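Telta Table Guide, Section 4: Setting up and caring for the top

Read this before the table goes into use. Short section, ten minutes tops. Replaces the April sheet. Last updated Monday, November 13, 2023.

4.1 Before you start

You need: two soft cloths, a bowl of lukewarm water, mild dish soap, the 13 mm wrench from the leg bag. No scouring pads. No spray polish, even the ones that say "for wood."

1. Lay the top face down on a blanket. Not on the carton, the staples scratch.
2. Bolt the legs on finger tight, all four, then go around again with the wrench.
3. Two people to flip it. Lift, don't roll it over on the legs.
4. Check for wobble. Turn the foot on the short leg until it stops.

CAUTION: Don't drag the table once it is standing. Leg bolts can pull.

4.2 Checking the finish

Do this in the first week. Claims for finish faults go to Skonmont, not to the store, and they want the number off the sticker under the top (starts with 221).

1. Wipe the top with a damp cloth, then a dry one. Wait 30 minutes.
2. Turn on the room light, or open the blinds.
3. Get your eyes down low and look across the top towards the light.
4. Move a step to the side, look again. Do both long sides.
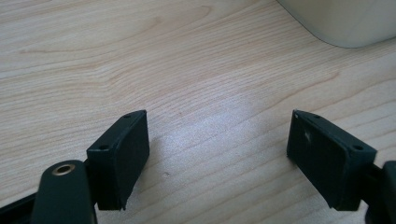 Grain first. It varies from one top to the next and no two will match, so don't send one back for that. Wavy lines, wide arcs in one spot and tight lines in another, darker tan bands next to cream ones, all normal. So are tiny dark pores and flecks like the few scattered over this top. Glare washes the grain out and leaves a pale patch, and that patch should move when you move. If it stays put, it's a mark in the finish. Go to 4.4.

NOTE: Run a fingertip over any dark speck. Flush with the surface = part of the wood. If you can feel a pit or a bump, write it down with the distance from the nearest corner.

4.3 Daily use

1. Wipe spills right away. Coffee, juice and anything with coloring in it first.
2. Hot pans go on a trivet. A folded towel is not enough.
3. Lift things, don't slide them. Applies to chargers and lamps too.
4. Leave the top bare for the first 9 days. No tablecloth, no vinyl mat, the finish is still hardening and they can stick.

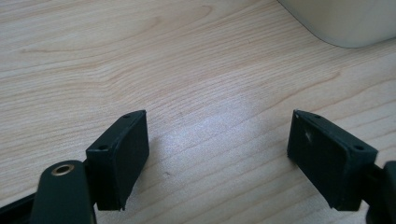
5. After that a cloth is fine. Take it off once a week and let the top air out.
6. Felt dots under anything that lives on the table. Replace when they go flat.
7. In a sunny room, shift whatever sits on the table now and then or you'll get a darker shape under it.

CAUTION: Rubber feet can stain. Put a Flarnidach pad or a plain cork coaster underneath. Stains from rubber are not covered.

4.4 Rings and dull spots

White rings are in the finish, dark rings are in the wood. White ones you can usually fix yourself. Dark ones, stop and call.

1. Dry the spot and leave it overnight. Alot of white rings go by themselves.
2. Still there? One drop of dish soap in the bowl of water, wring the cloth out hard, wipe with the grain.
3. Dry with the second cloth. Same direction.
4. Check again from low down as in 4.2.
5. If no change, use the Adugna balm, pea-size, rub in and buff off. Once only. Don't repeat the same day.

Cups are the main cause. Dry the base before you set one down, plastic ones too. They don't sweat less than glass, people just worry less.
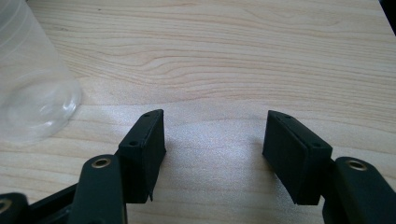 Fig. 4-3. Clear plastic cup on the bare top. Use a coaster.

NOTE: Balm will make a small area look shinier for a day or so. Leave it be.

4.5 If you need to move it

1. Clear the top completly.
2. One person each end, hold under the rail. Never by the edge of the top.
3. Re-check the leg bolts when it's in place.
4. Level the feet again, see 4.1 step 4.

Storage: legs off, top flat, blanket over it. Keep away from heaters. Leg bolts back in the bag, bag taped to the underside. Spare parts list is in Section 5.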